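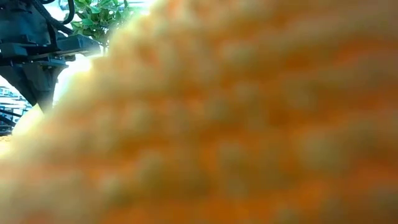 A mottled, nubby surface in orange and tan, close to the lens

A cleaning cloth is a piece of fabric used for wiping, drying, dusting or polishing. Cleaning cloths are found in homes, kitchens, workshops, hospitals and shops, and are made from woven, knitted or bonded material. The term covers dishcloths, dusters, floor cloths and polishing cloths. Tea towels and hand towels are usually treated as separate articles, although the same fabrics are used for them and worn towels are often cut up for cleaning.

Names

In British use, "dishcloth" means a cloth for washing dishes and "tea towel" one for drying them. "Duster" was first used for any cloth that removed dust, and in many households still means a soft cotton square with a raised surface. "Rag" refers to a cloth cut from old clothing or bed linen. In trade lists, rags for workshops are often sold as "wipers" and priced by weight.

History

Before factory-made cloths were common, most households cleaned with worn-out textiles. Linen sheets were turned sides to middle when the centre became thin, then cut down for pillowcases or towels, and the last pieces went to the kitchen or the stable. Wool was kept for polishing and for floors, as it left fewer marks on wax.

The growth of cotton spinning made cheap cloth widely available. Loosely woven cotton could be sold at a price that made it reasonable to buy a cloth only for cleaning. Knitted dishcloths were also made at home from thick cotton yarn, and patterns for them remain in print.

One of the smaller makers was the Avcombe mill at Weveck, which wove floor cloths and dusters on 24 looms. A surviving order book lists 886 dozen dusters sent out in a single June. The local historian Vy Ngô has transcribed the book, which also records complaints about short measure and uneven hems.

Materials

Cotton absorbs water well, can be boiled and becomes softer with washing. New cotton cloths often carry a finish left from manufacture and take up little water until they have been washed. Linen is stronger than cotton when wet and sheds less lint, but costs more. Viscose is used in many bonded cloths sold in rolls. It is very absorbent but loses strength when wet.

Microfibre is usually a mix of polyester and polyamide. The filaments are split during finishing, which gives each one more edges and leaves small gaps between them that hold dirt and water. Microfibre cloths can be used damp without detergent for many tasks. Fabric softener leaves a coating on the fibres and makes them less effective.

Construction

A flat weave gives a thin cloth that dries quickly and folds neatly. Terry has loops of yarn standing up from a ground weave, and the loops increase the area in contact with water. Waffle weave forms small raised squares with hollows between them. Brushed cloths have a surface lifted by wire rollers, and are mostly used dry.

The edge may be hemmed, overlocked or cut by heat. Heat-cut edges are found only on synthetic fabrics. Cotton dusters are often finished with a whipped stitch in a contrasting thread.

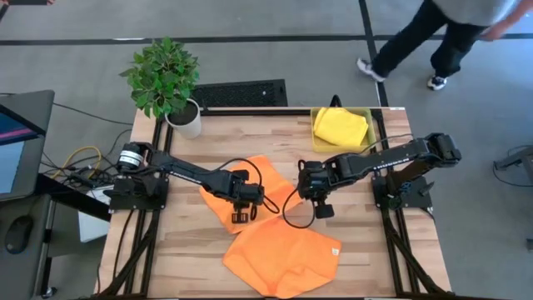
Orange cloths spread out on a butcher-block table

Colour

Cleaning cloths are dyed for appearance, to hide stains or to show where a cloth should be used. Workplaces that clean kitchens as well as washrooms commonly keep a separate colour for each area. The choice of colours differs between countries and employers, so a printed key is normally put up where the cloths are stored. Deep shades can lose dye in the first few washes and are best kept apart from pale laundry during that time.

Care

Damp cloths allow bacteria to grow and should be hung up to dry between uses. Kitchen cloths are generally changed every day, and at once after contact with raw meat. Cotton and linen can be washed hot. Microfibre is washed at a lower temperature, away from cotton, whose lint clings to it. Cloths that have been used with linseed oil can heat up and catch fire if left in a heap, and must be laid flat outdoors or soaked in water before disposal.

Reuse

Worn cotton cloths may be passed down from dishes to floors and then to outdoor jobs. Textile recyclers take clean cotton for wipers or shred it for padding. Mixed synthetic cloths are harder to recycle.

See also

Chamois leather
Floorcloth
Mop
Sponge
Tea towel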